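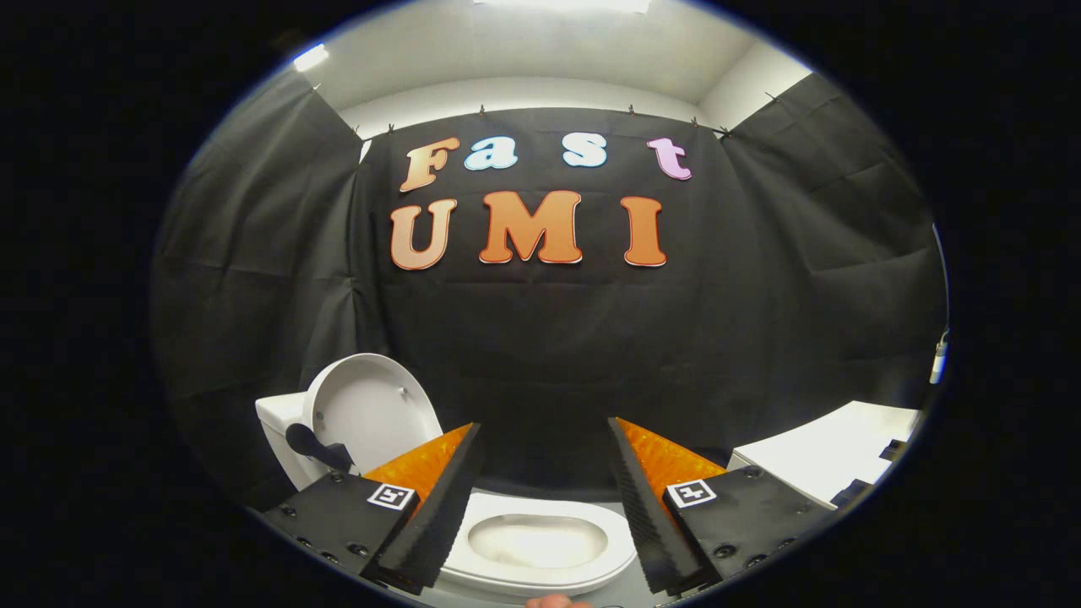 December, 4:15 p.m., bathroom rig

Gripper lost tracking partway through the toilet set. The first 60 takes replay clean. After that the left finger position starts to jump, by take 200 it is useless, and the software never raised a flag. Hina caught it when she replayed a lid take and the fingers appeared to pass through each other.

Checked so far:

Lens wiped and refocused, no change. Swapped the USB cable, no change. Jawad reran the Pruver calibration and the left marker came back with an error of 15 pixels. Right marker fine.

Took the left finger off the mount. Two of the screws under the plate had backed out and the plate could rock when the pad was squeezed. The marker sits on that plate, so the width reading moved with it. I had put those screws in dry after the pad change in the morning. My mistake, and it should have gone in the log then.

Second problem, found while looking at the first. The width filter in Histlow holds the last good value when a marker reading is rejected. It is supposed to stop the take after 50 bad readings in a row. One good reading resets the count, and with a rocking plate there is always one good reading. Wanting is changing it to a running total per take.

Done: threadlocker on both plates, left to cure overnight. Spare finger set checked the same way and tagged.

Not done: Esther wants the grip force looked at too, as a loose plate may have let the pad close harder than commanded. Until she has numbers, no closing on the seat or lid hinge with fingers nearby. Hand stays behind the plates.

Takes 61 to 200 moved to the reject folder, not deleted. Jinfeng has asked for them to test the new filter. Redo starts once the calibration passes on both sides.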